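Open Day at the Villanueva Building, Cerncombe

I went to Cerncombe for the free parking and stayed for the laundry history. The old Villanueva works, which washed the hotel sheets of half the county for 70 years, opened its doors on March 28, 2026, and I was near the front of the line because I had misread the start time.

The tour begins in the boiler room. You get a hard hat and a warning about your head, then walk through the only room in the building with a high ceiling. The boiler is painted cream and has a brass plate polished to the point where you can no longer read it. Our guide said it could heat 3000 gallons before breakfast. She did not say whose breakfast.

Next is the sorting floor, with its chutes and a wall of little pigeonholes for lost collar stays. I liked this more than I expected to. There is a ledger open under glass in which one hotel complains 17 times about the same tablecloth, in steadily worse handwriting.

Upstairs you are allowed to look around as long as you don't lean on anything. I leaned on something and was spoken to. The radiators are original.
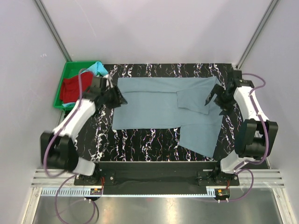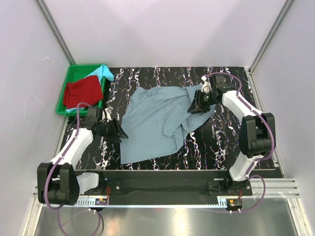 Blue-gray garment on the marbled black top, with the green bin in the corner, both times.

Back downstairs there was a demonstration of the steam press. It lets out a shriek, everyone steps back, and a napkin comes out looking like cardboard. Children were invited to have a turn at folding, and one of them made a better square than I did. Mine was put at the bottom of the pile.

The café is in the former drying room and keeps to the spirit of the place by being extremely warm. Coffee was $3 and tasted like it had been through a rinse cycle, but the lemon cake was excellent and the slices were cut by someone with no interest in profit.

Allow two hours, more if you read every label, and some of the labels are long. The stairs are steep and the elevator was out. The next open day is in April, and the gift shop sells a tea towel with washing instructions for the tea towel printed on it. I bought two.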